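3 min read

Subject: Re: polished concrete under the work tables

Sreekumar Varma wrote:
> We are moving into the Tenura unit in December and the floor is
> bare polished concrete, 75 square meters. Should we cover it or
> leave it? It shows every mark already.
> Sreekumar

Dear Sreekumar,

We had the same question two years ago. At first we bought 12 rubber mats from Gokico. They were comfortable for the feet, but dust collected under the edges and the chairs did not roll well. After one winter we took them up and left the concrete open.

For cleaning I use a flat mop and a neutral cleaner, 27 ml for one bucket. Please do not use vinegar, it makes the polish dull. The old scuffs do not come out with this and I have stopped to worry about them.

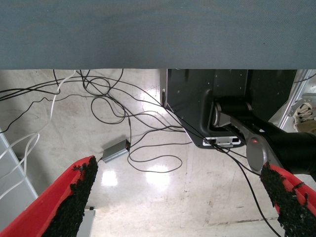 One thing I would plan better is the lights. A polished floor gives back every lamp as a white spot, and when you bend to look for a dropped screw you see mostly glare. I asked for softer covers on the lamps, but they are still not ordered. Also keep the cables off the floor if you can, so the mop can pass.

If you want to seal it again, Virkier quoted us nearly 400 dollars for our room, which is smaller than yours.

With kind regards,
Dinesh Achari

Comments (3)

Nair: Which pads do you put under the table legs? Ours leave black rings.

Dinesh Achari: Plain felt, the thick kind. I change them when they become hard.

sv_tenura: Thank you, we will leave it open and see how it goes.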